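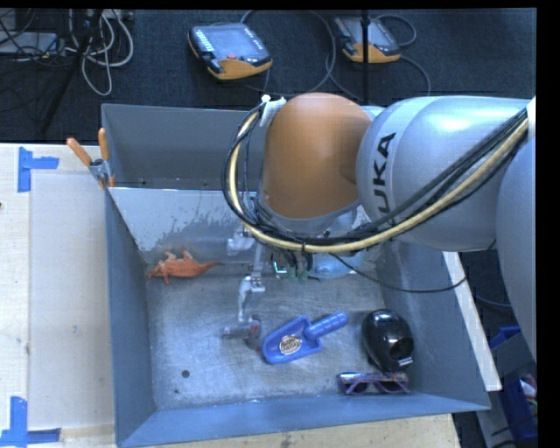 Skemton, May 11, 2023

BIN PICKING CELL: INSPECTION CHECKLIST WITH COMMENTS
Project: Humdale (mixed household items, tidy-up task)
Inspector: Satish Kurup
Status: Conditional pass. Supervised running only.

Purpose
The Humdale project asks whether an arm can clear a container of everyday items with no person sorting them first. This inspection covers the safety of the cell and its fitness for the next block of trials. Comments on task performance are taken from the April log.

1. Work surface and bin

1.1 Bin held in place. PASS WITH COMMENT
A spring clamp with orange grips is fitted at the rear left corner. One clamp is accepted for light items. A fixed bracket is required before any heavier load is tried.

1.2 Bin floor and walls free of sharp damage. PASS
Fine scratches on the metal floor and worn patches on the inner wall are cosmetic. Run a gloved hand over the surface at the next inspection.

1.3 Position marks present. PASS
Blue tape on the tabletop to the left of the bin. Replace when the edges lift.

1.4 Items suitable for unattended picking. FAIL
The set includes a toy lizard, a blue scoop, a glossy black egg-shaped object and a pair of patterned glasses. The lizard and the scoop may remain. Glasses are to be handled only with an operator at the pendant until grip force limits have been confirmed in writing.

2. Arm and gripper

2.1 Cable bundle clear of pinch points. COMMENT
The bundle loops beneath the orange joint and back up across the silver link. Check at both ends of travel. The thin black cable hanging over the right part of the bin must be tied back before the next trial.

2.2 Gripper fingers tight and undamaged. PASS
Checked by hand with power off.

2.3 Speed limit set for supervised running. PASS
Setting confirmed by the Serel service desk.

3. Controls and floor area

3.1 Pendants within reach and off the floor. FAIL
Two pendants are on the carpet behind the table. Fit wall hooks. A pendant on the floor may be stepped on, and it cannot be reached quickly in an emergency.

3.2 Walkways free of loose cable. FAIL
Loops of cable on the carpet near the stand leg are to be coiled and covered.

3.3 Emergency stop test. PASS
Tested 2 times, once from each pendant.

4. Readiness for household chores

4.1 Completion without help. NOT MET
The April log records 259 attempted picks, of which 194 were completed without help. A further 17 were stopped by the operator. The remainder were missed grasps. The rate is acceptable for research and is not acceptable for use in a home.

4.2 Item types causing difficulty. COMMENT
Operators reported the most trouble with shiny surfaces and with thin items lying flat near a wall. A person would slide such an item away from the wall before lifting it. The present software has no such motion. The Pirihi update is expected to add one and will require a new inspection.

4.3 Use near untrained persons. NOT PERMITTED

Actions before next trial
Tie back hanging cable (2.1).
Fit pendant hooks (3.1).
Coil and cover floor cable (3.2).
Operator present for all picks involving glasses (1.4).

Signed: Satish Kurup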